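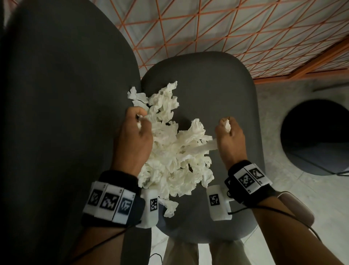
Khang Lã asked at the end of the last lecture whether it would not be simpler to record only the good tries and throw the rest away, as the learner copies what it sees and we do not want it to copy mistakes. Several of you agreed with him. I promised to answer in writing, so these notes start with his question and then go on to the planned topic.

Notes 6. Collecting demonstrations with the hands

6.1 Answer to the question

If we keep only clean tries, the learner knows the middle of the road and does not know the sides. When it drifts a little from the usual positions, it has no example of how to come back. So we keep the tries in which the person makes a small error and repairs it. We mark the start of the error and the start of the repair. The tries we remove are those where the recording itself is bad: a wrist marker is lost for a long time, the clock of one sensor has jumped, or the person stopped to speak with someone.

In the Brakden set there are 3,249 tries. After the check, 296 were removed, and all of them for recording faults. Please remember this when you read papers which report only the number after cleaning.

6.2 What is recorded

The person works with bare fingers and carries the equipment on the wrists: a strap with printed square markers, and a sensor block with its own marker. The head view gives the position of the markers, and from them we compute the wrist pose. The fingers are a separate problem (see Notes 7).

The marker must be seen to be useful. When the wrist turns, one tile goes away from the view and another should come into it, and for this reason a strap has more than one. Before each session, check:

the strap does not slide when you shake the hand
no sleeve covers a tile
the cable has enough slack for the full reach of the arm
the tile numbers agree with the session sheet, left and right

The last point looks too easy to mention. In February we lost a full afternoon of work at Moynihan to exchanged straps, and Nelli Karppinen had to relabel it by hand.

6.3 Why soft material

Students often ask for blocks and cups. For these a pose is six numbers and the matter is finished. A heap of crumpled tissue has no such short description. Each pull changes the shape of the rest, a strip can stay attached to the heap while the hand already moves away, and the moment of separation is difficult to label. Two labelers who watch the same try will often disagree on it. We use this rule:

Separation is the first video image in which a gap is visible between the held piece and the heap. If the hand hides the place, write "hidden" and do not guess.

Bogumił Bednarek's objection to the rule is that it measures the view and not the event. He is right. I keep it because different labelers can apply it in the same way, and because the "hidden" cases can be studied later.

6.4 Instructions to the person

Say the goal, do not say the motion. "Take small pieces from the heap with both hands" is good. "Pinch with the thumb and the first finger" is bad, as you then collect your own opinion about grasping. Do not ask for slow work. Slow hands give beautiful tracking and a learner which hesitates.

The heap should be made again between tries, and not always in the same manner. At Irow the same helper made it each time, and the learner trained on that data was weak on heaps made by other people.

6.5 How many tries

There is no general answer. For our exercise the first 187 tries gave most of the improvement, and the curve was nearly flat at 700. When we changed the height of the support, it began to rise again. I read this as advice to change the conditions early.

Exercise 6

a. Take the small Ukitholm set from the course page and label separation by the rule in 6.3. Work alone first, then compare with your partner.
b. Report how often both of you wrote "hidden", and how often only one did.
c. Propose one change to the rule which would satisfy Bogumił, and tell what it would cost in labeling time.

Send the answers to Meenakshi Srivastava before the next lecture. Trilok Uniyal has the spare straps, if your group wants to record its own tries.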